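**Progress report to the Salminen Fund – Grirelau shared writing tables, second period**

Prepared by Raili Nieminen, with input from Venkatesh Devadiga (supplies) and Arvid Midtbø (furniture)

## 1. Status

The work in this period covered pencil and cup supply, table surfaces, and the return procedure. Supply is complete. The surface work is complete at Prarnow and open at Tidorbridge. The return procedure was revised once and is in use at both sites.

The grant target is 100 stocked table places. At the close of the period, 82 were stocked and in use. The remaining places are all at Tidorbridge and depend on the surface work described in section 3.

## 2. Pencils and cups

Each place now has one small white rectangular cup and one set of red pencils with pink erasers. The mixed stock reported last time (several colors, some with caps, some with no eraser) has been withdrawn from the tables. It is kept in a drawer at Prarnow and is used for inventory sheets and shelf labels.

Red was chosen at Prarnow after complaints about the earlier natural-finish pencils, which were easily missed on a brown tabletop at closing time. The red ones are easier to find when they have rolled under a notebook or up against the far edge of a table. They are still not ideal on the redder tabletops, and Oona Koskela has asked for a yellow set to be tried on one table there. A sample set is on order.

The rectangular cup replaces the round one. Its flat sides sit flush with the edge of a tray and it does not roll when tipped over. The drawback is capacity. With the full set inside, pencils stand close together and the last one sometimes has to be worked in at an angle. We looked at a wider cup from the same supplier and decided against it: the wider model is also taller, and shortened pencils drop below the rim.

Pencils are stored with the eraser end up. Earlier guidance said point up, on the grounds that a worn point could be seen at once. In use this led to marks on hands and sleeves and to broken points when the cups were stacked for cleaning. With the erasers up, the points have to be checked by pulling the pencils out. This is now part of the weekly check and adds little time to it.

Graphite dust collects at the bottom of the cups. They are emptied and wiped at the weekly check. A disk of felt was tried as a liner and removed; it held the dust and was difficult to clean.

## 3. Table surfaces

The Prarnow tables are wood with a glossy reddish-brown finish. The finish cleans well and resists pencil marks, but it has two effects that were not foreseen in the application.

The first is glare. With the ceiling lights on, bright spots appear on the surface, and objects standing on it are mirrored in it. Readers seated opposite the windows have asked to be moved in the afternoon. Arvid Midtbø has tested a matte wax on the underside of one table and recommends it for the tops. The work needs an empty room for two nights.

The second is rolling. A pencil set down on the gloss finish travels farther than one on the older oiled tables. A hexagonal pencil would reduce this, and Venkatesh Devadiga has asked for a price. No change is proposed until the matte wax has been judged.

At Tidorbridge the tops were delivered with a rough grain near one long edge. They have to be sanded before any finish goes on. The supplier accepts the fault and has agreed to do the work at its own cost in February.

## 4. Return procedure

The procedure at the end of a session is as follows:

1. Clear paper and erasings from the table.
2. Gather loose pencils into the middle.
3. Place the cup toward the left edge.
4. Return the pencils to the cup, eraser end up.
5. Put any pencil with a broken point on the tray by the door.

Step 2 was added in this period. In the first version, users went straight from clearing to filling the cup, and pencils at the far side were left behind. Gathering them first makes a short set obvious before the cup is put away.

It also produces a tangle. Pencils swept together by hand come to rest across one another, and pulling one from underneath shifts those on top. Users are asked to start with whatever lies uppermost and to lift by the eraser end. Children under 8 tend to pick up the whole pile at once. This works about as well when the cup is held steady, and we have stopped correcting it.

Losses have fallen since step 2 was introduced. We are not reporting a rate, as the two sites did not record missing pencils the same way until late in the period. Both now use the Prarnow sheet.

## 5. Budget

Spending on pencils and cups is within the approved line. The furniture line is underspent by the amount held back for finishing at Tidorbridge. We ask to carry this forward. Matte waxing at Prarnow would be charged to the same line, and a written quote will follow separately.

## 6. Next period

- Finish and stock the remaining Tidorbridge places.
- Wax one Prarnow tabletop and leave it in use for a month before treating the others.
- Trial the yellow set.
- Reprint the table card with the revised steps. The current card still says point up.

Welington Evangelista takes over the supply records from Venkatesh Devadiga at the start of the next period. Questions on sections 2 and 5 should go to him from then on. 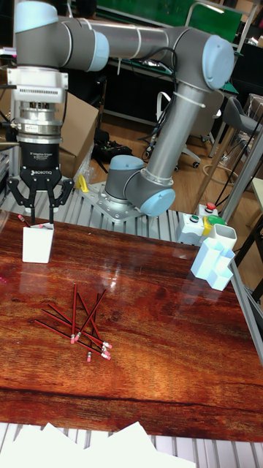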